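Hiltura Releases Simulated Household Manipulation Set Collected at Colulthorpe

2000 demonstrations, recorded by teleoperation in rendered kitchens and bathrooms, are available to research groups from June

COLULTHORPE — Hiltura today announced the release of Trerkulis, a collection of 2000 teleoperated demonstrations of household manipulation recorded entirely in simulation. The set is intended for groups training control policies from examples and is offered under a research license.

Each demonstration consists of a task instruction in plain English, rendered views of the arm and its workspace, joint positions, gripper state and the operator's commands. All streams share one clock and are stored at 25 samples per second. Object poses are exported from the simulator in a separate file, so that users can train with or without them.

The demonstrations cover 144 scene layouts. Layouts differ in counter height, sink shape, surface texture, lighting direction and the placement of small items. The same instruction is recorded in several layouts, and no layout is tied to a single instruction. Hiltura has held back a portion of the layouts from the training split for evaluation.

Collection procedure

Operators at the Colulthorpe site drove the simulated arm with a hand controller while watching the rendered views. They were shown the instruction, given a fixed starting pose and asked to complete the task at a steady pace. A recording ended when the operator marked the task complete or when the time limit was reached.

Operators were not given direct readings of object position. The views available to them during recording are the views supplied in the release. Early trials had used an additional overhead view, and the resulting demonstrations included motions that could not be explained from the recorded images. Those trials were discarded and the tasks were recorded again.

Every recording was then replayed in the simulator from its stored commands. Recordings that did not reproduce the original object motion within tolerance were removed. The remaining recordings were reviewed by a second operator, who assigned one of three labels: completed, completed with correction, or not completed.

Of the accepted demonstrations, 200 carry the "completed with correction" label. These include missed grasps, regrasps and cases in which an object was set down and approached again from another side. Hiltura has kept them in the main set, with the label stored as a field that users can filter on. Recordings labeled "not completed" are supplied separately and are not counted in the total.

Sink and counter tasks

A large part of the release concerns work in and next to sinks. A deep bowl limits the approach angles open to the arm, and the rim and faucet must both be cleared on the way in and out. Small items lying on the floor of the bowl are usually reached with the gripper pointed straight down. Operators recorded picking, placing and sorting of toiletries and other small objects under these conditions.
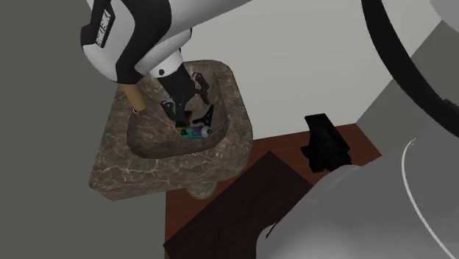

Why are corrected attempts kept in the training data?

A policy trained only on clean demonstrations has no examples of what to do after a missed grasp. The corrected recordings supply those states along with the operator's recovery motion, and users who prefer a clean set can filter them out with one field.

Known limitations

Contact with soft and deformable objects is approximated. Tubes and similar packaging are modeled as rigid bodies and do not change shape under grip force. Running water is not simulated. Reflections on polished surfaces are simplified, and users planning transfer to a physical arm should expect to add their own image variation.

Instructions are supplied in English only. A revision with additional phrasings for each task is in preparation — the present release has one phrasing per task.

Availability

Trerkulis will be available for download in June. The package includes the demonstrations, the scene files, the replay tool and a short document describing the coordinate conventions. Format conversion scripts were prepared by Begum, which also carried out the replay checks and will maintain the list of reported errors. Groups that find a faulty recording are asked to submit its index number and a description of the fault through the Begum error form.

About Hiltura

Hiltura develops simulation environments and teleoperation tools for robot learning. Its recording site is in Colulthorpe.

Press and licensing inquiries: Hiltura press office, Colulthorpe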